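Picking small things up off carpet: tips from our gripper trials

Ilse Hermans and I ran 400 picks on short-pile carpet for the Vimix study. These habits helped most.

1. Vacuum first. Lint on the fingertips cost us 3 picks in the first 17.

2. Leave a clear patch in front of the gripper. With the boxes and packets kept to the far side, the wrist camera lost its target less often.

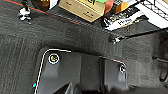
3. Approach thin rods from the side – straight down, the fingers press them into the pile.

4. Wipe the lens every 8 runs.

Luuk Peeters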